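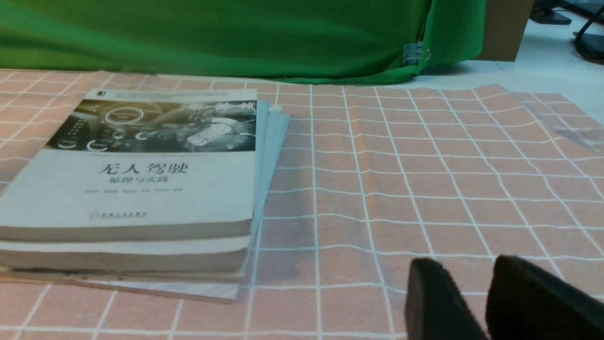
Stacks, Piles and the Working Desk
Handout 2, Paper at Home and at Work

Reading before class: the Duggan chapter on flat storage. Skim the Staltideck leaflet too, if only so you know what I'm complaining about.

Where we left off

Last time we got through shelves and file boxes. Several of you asked why the course spends a whole session on piles, when every organizing book says to get rid of them. My answer is that I've read those books and I don't believe them. People who work with paper make piles. They made them before the books came out and they make them now, often with the organizing book somewhere near the bottom.

So the question for today is which piles are all right and which ones cost you something.

What a mixed stack is

A mixed stack has bound books and loose or thin material in the same pile. The one at the head of this handout is a fair specimen: two thick books, the upper one a Chinese paperback on autonomous driving (the title is 无人驾驶, with the subtitle "Principles and Practice"), light-blue booklets or sheets fanning out to the right from under it, and a white printed sheet sticking out at the very bottom. A thin tan board, wood or cardboard, shows under the books.

Most of you will have something like it within reach of your chair. Put it in front of you for the exercise.

The standard advice, and what I make of it

"Largest at the bottom, smallest on top." Fine for moving house. On a desk it sorts by size, and size has almost nothing to do with when you'll want the thing again. I'd keep the rule for tall stacks and drop it for short ones.

"Square the edges." The Staltideck leaflet is very firm on this and claims a squared stack is easier to search. I have my doubts. A squared stack looks better from the doorway. But thin booklets with no spine lettering vanish completely when they're squared under a book, and a fanned edge at least tells you they exist. On the other hand, a corner that sticks out gets bent by the first sleeve that catches it. You are trading one nuisance for another and the leaflet should say so.

"Heavy things protect light things." Partly true. A thick book will hold a sheet flat. It will also press a crease in for good if the sheet went in crooked, and it does nothing at all for the part that pokes out.

"Put a board underneath." This one I mostly accept. You can slide or lift the whole pile in one go if the board is stiff and wide enough. If it's narrower than the pile, the edges sag when you lift, and you are back to using both arms and your chin.

Paperbacks, a short detour

A thick paperback can lie flat for a long time without harm. What wears is the cover, at the edges and corners, and a mostly white cover shows it sooner than a dark one. Please don't tape the edges. I've seen tape recommended in print, and I've seen what it looks like a few years later, brown and coming away with the ink stuck to it.

Laying a book face up gets you the cover and loses you the spine. For the top book in a pile that's a good bargain. For the second one down it's a bad one, as the cover is hidden and you may have only the page block facing you. Turn the lower books so the spines face your chair.

About the numbers people quote

The Brollutach survey gets passed around every year: 1317 office workers, and an average of 24 minutes a week lost to looking through piles. Nobody was timed. They were asked to guess, by a company that sells drawers. You may cite it in your written work if you also say that.

I have no better figure to offer. When we tried the search test in class last December the spread was so wide that I threw the average out.

Exercise

Work alone, at your own desk. It should take around 115 seconds to do and a good deal longer to argue over.

1. Without touching the stack, write down what you think is in it, top to bottom.

2. Take it apart in order and mark where you were wrong.

3. Pull out every loose sheet. Decide whether it belongs with one of the books or was only parked there.

4. Rebuild the pile with the thin items together in a folder, and the folder on top.

5. Leave it alone until next class and note what you had to dig for.

Step 4 is the Zilositz method with the slogans taken off. I'm not sold on it. A folder on top of a book you use daily gets moved daily, and by the end of the week it tends to be lying beside the stack and starting one of its own. If that happens to you, write it up. I would sooner read that than another page telling me the system worked.

Bring your list from step 1 with the corrections left in.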